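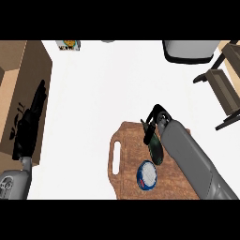

블로그 > 모터사이클 > 흙트랙 일지

스툴소프(Stulthorpe)에서 보낸 두 번째 시즌 정리

3월에 시작해서 비 때문에 두 번 밀린 마지막 경기까지 다 끝났다. 작년에는 시즌이 끝나고 아무것도 안 적어 놨더니 올봄에 기어비를 뭘 썼는지 기억이 안 나서 처음부터 다시 맞췄다. 그래서 올해는 적는다. 대부분 내가 나중에 보려고 쓰는 글이라 스피드웨이를 모르는 분께는 재미없을 수 있다.

나는 선수가 아니고 정비 쪽이다. 작년 여름부터 시모네 기마랑이스(Simone Guimarães) 선수의 피트에서 일하고 있다. 일한다고 해도 돈을 받는 건 아니고 기름값과 점심 정도다. 평일에는 농기계 부품 창고에서 일하고 경기 날에만 밴을 같이 타고 간다. 시모네는 브라질에서 모토크로스를 타다가 넘어온 사람이라 처음에는 브레이크 없는 오토바이를 무척 싫어했다. 첫 연습 때 오른발로 없는 페달을 계속 찾았다고 한다.

스툴소프 트랙은 원래 밭이던 자리에 만든 타원형이고, 바깥쪽 흙이 안쪽보다 깊다. 출발선에서 1코너까지가 짧아서 스타트가 늦으면 첫 바퀴에서는 거의 할 수 있는 게 없다. 4번 게이트가 불리하다고들 하는데 올해 기록을 보면 꼭 그렇지도 않았다. 물을 뿌리고 난 직후에는 오히려 4번에서 크게 돌아 나가는 쪽이 나았다. 안쪽은 미끄럽고 바깥은 흙이 물을 머금어서 뒷바퀴가 잘 문다. 두세 경주만 지나면 다시 안쪽이 빨라진다.

1. 엔진

엔진은 두 개를 돌려 썼다. 하나는 전 주인이 에레오(Ereo)라는 공방에 맡겨 정비하던 것이고 하나는 시모네가 중고로 산 것이다. 에레오 쪽이 아래 회전에서 힘이 부드럽게 나와서 스툴소프처럼 코너가 좁은 곳에 맞는다. 다른 하나는 위쪽이 세다. 길게 뻗은 트랙에서는 좋은데 여기서는 출발할 때 앞바퀴가 자꾸 들렸다. 시즌 초반 세 경기를 이 엔진으로 나갔다가 스타트에서 계속 밀렸고, 네 번째 경기부터 바꿨다. 바꾸고 나서 성적이 바로 좋아진 건 아니다. 클러치 설정을 예전 그대로 둔 게 문제였다. 스프링을 한 단계 약한 것으로 바꾸고 나서야 줄에서 깨끗하게 나갔다.

메탄올을 쓰니까 경기 끝나고 연료 계통을 꼭 비워야 한다. 작년에 한 번 그냥 뒀다가 카뷰레터 안쪽이 하얗게 됐다. 올해는 경기장에서 바로 비우고 집에 와서 한 번 더 본다. 귀찮지만 5분이면 된다.

오일은 매 경기 갈았다. 체인은 일곱 경기에 한 번 바꾸려고 했는데 실제로는 그보다 자주 바꿨다. 흙이 젖은 날은 늘어나는 속도가 다르다.

2. 넘어진 날

6월 경기 세 번째 출전에서 크게 넘어졌다. 2코너 출구에서 앞 선수의 뒷바퀴와 시모네의 앞바퀴가 닿았다. 본인은 펜스까지 미끄러졌고 오토바이는 안전 펜스 밑으로 들어갔다. 적색등이 바로 켜졌고 의료진이 갔다. 일어나서 손을 들긴 했는데 걸어오는 걸 보니 왼쪽 손목을 안 쓰고 있었다. 골절은 아니었고 인대였다. 네 주를 쉬었다.

그날 저녁에 핸들, 앞포크, 왼쪽 발판, 엔진 가드를 다 떼어 놓고 보니 프레임은 괜찮은데 포크가 눈에 보이게 휘어 있었다. 포크를 새로 사면 그달 예산이 끝나는 상황이었고, 결국 앤 데가 중고로 내놓은 것을 800파운드짜리 휠 세트와 묶어서 샀다. 휠은 당장 필요 없었는데 따로는 안 판다고 했다. 지금 그 휠은 젖은 날용 타이어를 끼워서 쓰고 있으니 결과적으로 낭비는 아니었다.

쉬는 네 주 동안 경기에는 이마니 비야누에바(Imani Villanueva)가 대신 나갔다. 주니어에서 올라온 지 얼마 안 된 선수다. 키가 작아서 시트와 핸들을 다시 맞춰야 했고, 나는 시모네 설정을 종이에 적어 두고 표시까지 해 놓았다가 나중에 그 종이를 잃어버렸다. 핸들 클램프에 페인트로 찍어 둔 점이 남아 있어서 살았다. 내년에는 처음부터 전부 점을 찍어 둘 생각이다.

이마니는 첫 경기에서 점수를 하나도 못 땄다. 두 번째 경기 마지막 출전에서 2등을 했고, 피트로 돌아와서 헬멧도 안 벗고 한참 앉아 있었다. 스타트는 시모네보다 빠르다. 대신 3코너에 들어갈 때 몸을 너무 일찍 세운다. 본인도 안다. 코치가 매번 같은 말을 하는데 경주 중에는 생각이 안 난다고 했다.

3. 닷스테드(Datstead) 원정

원정 중에서는 닷스테드가 제일 멀다. 편도로 220킬로미터다. 새벽 5시에 나가서 밤 1시에 들어왔다. 트랙은 스툴소프보다 길고 표면이 단단하다. 배수가 잘 안 되는지 안쪽 선을 따라 물이 고이는 곳이 하나 있는데, 홈 팀 선수들은 거기를 알고 피해서 들어간다. 우리는 두 번째 경주가 끝나고서야 알았다.

여기서는 위쪽이 센 엔진을 다시 꺼냈다. 기어는 뒤 스프로킷을 두 장 작은 것으로 갔다. 연습 주행이 없는 경기라 짐작으로 정했는데 첫 경주에서 직선 끝에 회전이 남는 느낌이라고 해서 그대로 뒀다. 시모네가 복귀하고 두 번째로 나간 경기였고 그날 3승을 했다. 손목에 테이프를 감고 탔다. 마지막 경주는 줄에서 조금 움직여서 경고를 받았고, 재출발에서는 조심하다가 늦었다. 그것만 아니었으면 개인 최고 점수였을 것이다.

관중은 100명 넘게 온 것 같다. 비 예보가 있던 날치고는 많은 편이다. 홈 팀 매점에서 파는 고기 파이가 괜찮았고 커피는 별로였다. 주차장이 경사진 풀밭이라 돌아갈 때 밴이 헛돌았다. 상대 팀 정비사 둘이 밀어 줬는데 이름을 못 물어봤다.

4. 음베키(Mbeki) 컵

시즌 마지막 대회다. 팀전이 아니라 개인전이고 예선을 거쳐 결승에 네 명이 올라간다. 올해는 두 번 연기돼서 결국 해가 짧아진 뒤에 조명을 켜고 했다. 조명 아래에서는 흙 색깔로 젖은 정도를 구분하기가 어렵다. 낮에는 대충 보면 아는데 밤에는 직접 걸어 보고 신발에 묻는 걸 봐야 했다. 기온도 떨어져서 엔진 예열을 평소보다 오래 했다.

시모네는 예선을 통과했고 결승에서 3등을 했다. 게이트 선택권이 세 번째라서 남은 것 중에 4번을 골랐다. 경주 전에 물을 뿌렸으니 바깥이 나을 거라고 본 건데, 살수차가 1코너를 한 번만 지나가서 생각보다 말라 있었다. 첫 바퀴를 4등으로 돌고 세 번째 바퀴에서 하나를 제쳤다. 안쪽으로 파고든 게 아니고 바깥으로 더 크게 돌아서 직선에서 나란히 섰다. 올해 본 추월 중에 제일 마음에 든다.

이마니도 예선에 나왔다. 자기 오토바이가 아직 없어서 우리 예비 차를 탔다. 같은 경주에 둘이 걸리면 어쩌나 했는데 대진표에서 한 번 걸렸고, 시모네가 앞, 이마니가 바로 뒤로 들어왔다. 나는 그 경주를 거의 못 봤다. 이마니 차의 클러치 케이블이 신경 쓰여서 소리만 듣고 있었다. 케이블은 다음 경주까지 버텼고 떼어 보니 가닥이 두 개 끊어져 있었다.

5. 겨울에 할 일

엔진 하나는 에레오에 보낸다. 작년에는 1월에 보냈다가 밀려서 첫 경기 직전에 받았다. 올해는 이달 안에 보낸다. 다른 하나는 내가 열어 볼 생각인데 밸브 쪽은 자신이 없어서 보는 데까지만 본다.

밴 선반을 새로 짜야 한다. 지금은 공구 상자가 코너마다 미끄러져서 닷스테드 갔다 올 때 소켓을 바닥에서 주웠다. 10밀리는 아직 못 찾았다.

클러치 판 재고 확인. 에어 필터 폼 주문. 왼쪽 발판은 6월에 급하게 용접한 그대로라 다시 만들어야 한다. 이마니가 내년에 자기 차를 갖게 되면 스프로킷은 같이 쓰기로 했으니 크기별로 표시도 해 둬야 한다.

기어비는 공책 맨 뒤에 트랙별로 옮겨 적었다. 공책은 밴 조수석 서랍에 있다. 내년 봄의 내가 이 글을 보고 있다면 거기부터 열어 보면 된다.

분류: 스피드웨이, 정비, 시즌 기록
댓글 7 · 공유 2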